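About Us - Tududine Home Cleaning & Laundry

Family run, Canadian owned, still answering our own phone.
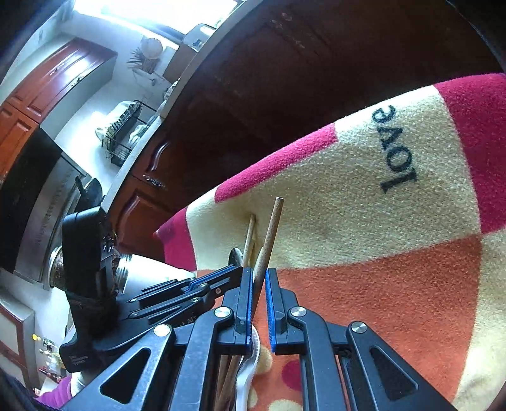
Fleece blanket over the kitchen cupboards.

Started by Grigore Marinescu with one van and a borrowed vacuum. First client was a dentist on Derese Road, she's still with us. Now 18 on staff, 352 regular homes, and a small wash-and-fold shop behind the Brostoson bakery. Park at the back, the front spots are thiers.

What we do: weekly and biweekly cleans, move-outs, ovens, inside windows. Wash and fold by the bag. Duvets and blankets too, any colour, any size that fits the big machine. No leather. No rugs over 4 metres, sorry.

Same cleaner every visit wherever we can manage it. Holidays and flu season, not always. We'll call first.

Products are mostly unscented. Tell us about allergies, pets, new babies, that one counter you don't want anything sprayed on. It goes on your card and the card goes with the cleaner.

Everybody is on payroll, insured, paid for travel time. Grigore did this work for years without any of that and didn't care for it.

Areas: Sirton, Derese, the lake side as far as the marina. Further out, ask. Minimum booking $200 for move-outs, regular cleans are priced by the home after a quick visit.

Shop opens 7:30 am, drop off before 10 for same day. Spring bookings open in March and they fill up fast so dont leave it too late.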